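## 3. Cloth on the table and how long people stay sitting

Draft section, numbers from the second pass. Methods are in 2, this is results plus a bit of talk.
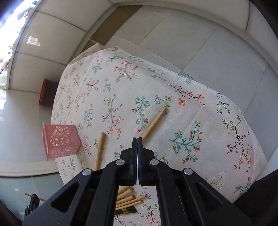 Figure 3. Floral tablecloth, cream ground with sprigs and twigs in several colors.

Hadi Yammine objected on reading the first draft that a cloth tells us nothing by itself, and that households who bother with one probably sit longer anyway. Fair point, and we come back to it in 3.2. For now the plain counts.

### 3.1 What the diaries show

Households in Selthorpe and Binau kept meal diaries through February. 2,308 meals were logged in all. Of these, 1,678 were eaten at a table by two or more people, and only those are used from here on. Meals eaten standing, in bed, or in front of a screen were dropped (see 2.4 for the rule on trays, which took a while to settle).

Cloth on the table for 1,096 of the shared meals. The rest bare table, place mats, or "other". Other was mostly newspaper.

Median sitting time was longer with a cloth, in both towns. The gap was wider at the evening meal and close to nothing at breakfast. Weekday lunches are thin in the data - people were out - and we would not lean on them. Binau households also wrote much shorter entries than Selthorpe ones, so some end times there had to be worked out from the next entry in the diary. Those are flagged in the data file.

Kind of cloth mattered less than we thought. We coded plain, checked, floral, striped and wipe-clean. Floral was the most common in both towns, and a lot of diary keepers said theirs came from a mother or an aunt. No clear link between pattern and sitting time. Wipe-clean cloths sat nearer to bare tables than to the other cloths, which fits the remark in several interviews that a wipe-clean "stays on all week" and so does not mark out a meal at all.

### 3.2 Which way does it run?

Back to the objection. If careful households both lay a cloth and linger, the cloth is just a sign of the household. To check, we looked inside households that did both, i.e. some meals with and some without. The gap shrinks but is still there for dinner. It goes away for lunch.

That still leaves the day itself. A cloth comes out when there is a guest, or a birthday, and guests make meals longer. Taking out every meal with a guest cuts the dinner gap again, by a bit more than half. What is left is small. We report it but it shoud not be read as cause.

Nineteen households agreed to a swap, two weeks with and two weeks without, order drawn by lot. Three stopped early. Wenche Halvorsen ran the calls on Tuesday evenings and kept the notes. In those notes the word that keeps coming up is "clearing" - with a cloth on, people cleared the plates and then sat back down, where at a bare table the one who cleared tended to start on the dishes. This was not something we asked about. It would be worth a proper question in the next round, with clearing time logged apart from eating time.

### 3.3 Limits

Diaries were kept by one adult, and that adult usually laid the table. Sitting times are self-reported and bunch at the quarter hour. One winter month only, so no meals outdoors. Laundry came up far more then expected as a reason for not using a cloth, and the survey had no item for it, so we can't say how much of the bare table group is choice and how much is a full washing machine. Second coder (Tala Mahasneh) agreed with the first on cloth type in nearly all cases, the exception being checked versus striped, which we merged for the tests in Table 4.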